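Subject: Re: [hands-list] Skonex hand, rental plan – worth it?
Date: Friday, 9:40 am

On Friday at 8:15 am a list member wrote:

> We're looking at the Skonex hand on the monthly plan and the sales
> page is all adjectives. Has anyone had one on an arm for longer than
> a demo? Mainly want to know about the sleeve, the thumb, and whether
> the Brulo software is as bad as people say. Budget tops out at 2834
> up front, so buying is off the table.

We've had one since September, on the plan, through Hastovach. It's a decent hand with a brochure it can't live up to.

The sleeve first. It's the ribbed black fabric one, and it does keep crumbs and cable ties out of the wrist. It also gets into the wrist camera's view whenever the arm folds back. Goossens sells a tighter one for 99 that we haven't tried, on the principle that I've paid for enough fabric this year.

The fingers are good. Metal joints in the middle, blunt black tips, nothing that will scratch a finish, and I've been using ours around glossy seating without lying awake over it. The thumb is a big lump of a thing and you have to plan every approach for it. Your fingers will have plenty of room and the thumb will be about to sit down before you are ready.

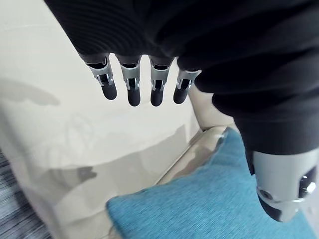 Wrist camera view, thumb just above the seat cushion.

Brulo is as bad as people say, though only for the first 2 weeks. After that you learn which menus to leave alone. Calibration gets lost on every update and the manual covers this on page 454, in a paragraph that begins "Simply".

Support answers email and is polite. The one spare part we ordered came quickly and was for the other hand – left, ours is a right. They swapped it free.

If your work is mostly soft furniture and light objects, take the plan. If you need to reach into anything narrow, ask for a trial first and bring your narrowest thing. Happy to send our mount drawings off-list.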